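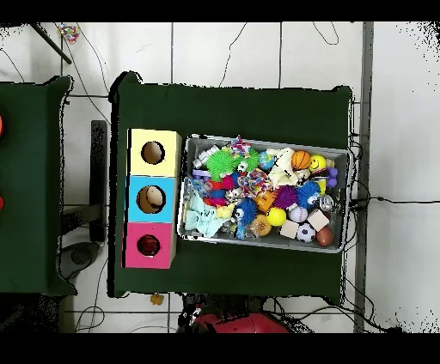 Our office is revising the invention disclosure form used by engineering staff at Sakomberg, and I would welcome comments from members who have administered a similar form. The present version asks for a title, a summary, a list of contributors and a free-text description. It produces submissions that describe one finished object in great detail and say very little about what is new. In the training session I ask staff to consider the three cubes, the yellow one, the blue one and the pink one, each with a round hole in the upper face. Most people write down the color first. A few write "cube with round hole." Very few ask whether the hole must be round, whether it must be on top, or whether the body must be a cube at all, and those are the questions outside counsel will bill us to ask later. The proposed form would require the submitter to state, for every feature, whether it is essential, preferred or incidental. There is concern in the engineering departments that this will reduce the number of submissions.

Posted by docket_clerk_north
Forum: Patent Operations > In-house Practice
Topic: Requiring essential / preferred / incidental labels on disclosure forms

Reply by quillandclaim

Thank you for raising this. We introduced a comparable requirement and withdrew it within the year. The difficulty was that submitters marked nearly every feature as essential. An engineer who has spent months on a part does not regard any portion of it as incidental. The attorneys then had to undo the labels during the interview, and that took longer than starting from a blank page.

I would also raise a point of caution. A signed form in which the inventor states that a feature is "essential" is a document that exists. Whether it can be obtained by the other side in a later dispute depends on how and to whom it was sent. I would ask counsel to review the wording before the form is released to staff.

Reply by docket_clerk_north

The second point is well taken and has been passed to counsel. For context, the office currently holds 245 disclosures awaiting a first review. The review panel meets monthly and has three members. It is the view of management that the time spent on each interview must come down, and the form is the first measure proposed.

Reply by marginal_note

With respect, I do not believe the form is the source of the backlog. A panel of that size, meeting once a month, will not clear 245 disclosures under any form. Before changing what the submitters are asked to write, I would look at how many of the waiting disclosures should have been closed on receipt. In our organization a first screening by a single patent agent removed a large share of the queue. Most of those items were duplicates, or had already been shown to customers, or related to products that had been discontinued.

Reply by docket_clerk_north

A screening step was considered. The objection was that one person would be deciding alone, and that submitters would have no means of appeal.

Reply by marginal_note

An appeal is simple to provide. Ours is a check box on the notice of closure. It is seldom used.

Reply by bench_to_brief

I write from the other side of the process, as an engineer with several disclosures of my own, and I would like to disagree with the suggestion that inventors cannot separate what matters from what does not. We can do so when the question is put in our terms. "Is this feature essential?" is a legal question, whatever the form calls it. "If you removed this, would the thing still solve the problem?" is an engineering question, and every engineer will have an opinion on it. "What would a competitor change in order to avoid copying you?" is better still. Our form at the Pleltalbridge site asks both, and the answers are usually a paragraph each.

On the training exercise, I would suggest that the holes are a good choice. My colleagues would argue for some time over whether a square hole is the same invention.

Reply by quillandclaim

I have no objection to the substitution question. I do object to the competitor question in writing. It invites the submitter to set down a plan for designing around the company's own patent, before that patent has been filed. It should be asked aloud, in the interview, by the attorney.

Reply by bench_to_brief

That was not our counsel's view. The answers are used to draft the dependent claims, and the form is addressed to counsel and marked accordingly. I accept that practice differs between organizations.

Reply by quillandclaim

Marking a form does not settle the matter. I will leave it there, as the original question was a different one.

Reply by filing_window

May I ask how the disclosures are stored? We moved ours to Bikance in February, and several of the problems described above became easier to measure, although they were not solved. The form can be set so that the features are entered as separate lines, and reviewers can sort by them. It was only then that we learned how many submissions contained no feature lines at all. The import of older records was poor, however. Contributor names were lost on a portion of the files and had to be restored by hand from the paper copies. Any member considering the same move should keep the old system open for reading until the inventor records have been checked.

Reply by docket_clerk_north

Ours are in a shared folder, with a spreadsheet as the index. A docketing system is in the budget request and has not been approved.

Reply by oldfee_schedule

I would like to comment on incentives, which have not been mentioned. The concern in the first post was that a longer form would reduce submissions. At my previous employer, Moldovan, the award was paid on submission, and the result was a high volume of short and repetitive disclosures. The policy was later changed so that $2000 was divided among the inventors on filing, with nothing paid at the earlier stage. The number of submissions fell to 88 in the following year. The number of applications filed hardly moved. Management was alarmed by the first figure until it was shown the second.

If the departments at Sakomberg are judged on the number of disclosures they submit, no change to the form will be welcome to them, however well it is worded.

Reply by docket_clerk_north

The departments do report that number each quarter. I had not connected it with the objections we received, and I will ask how the figure is used.

Reply by marginal_note

I agree with most of the previous post, with one reservation. Paying only on filing penalizes staff whose work is kept as a trade secret or published defensively. Those decisions are made by the company, often for sound reasons, and the inventor has no say in them. Our policy pays the same amount for all three outcomes.

Reply by oldfee_schedule

That is a fair correction. There were complaints on exactly that ground, chiefly from the process engineering group.

Reply by bench_to_brief

One practical suggestion for the pilot, should there be one. Please allow the submitter to attach a sketch or a photograph before the text fields appear. Engineers tend to write more useful text once there is a drawing to refer to. Our form placed the attachment at the end, and people had usually given up on the description by then.

Reply by docket_clerk_north

I am grateful to all who replied. The draft has been amended as follows and will go to counsel before any pilot.

The three labels have been removed. The substitution question proposed by bench_to_brief is put in their place, once for each main feature. The competitor question is reserved for the interview. The attachment field has been moved to the first page. A proposal for initial screening by one patent agent, with an appeal box on the notice of closure, will be submitted separately, as it requires a change to the panel's terms.

I would still be glad to hear from any member who has run the old and new forms side by side, and for how long.

Reply by filing_window

We ran both for one quarter. It was too short to compare grants, but long enough to compare interview times. I can send the template by private message if that would be of use.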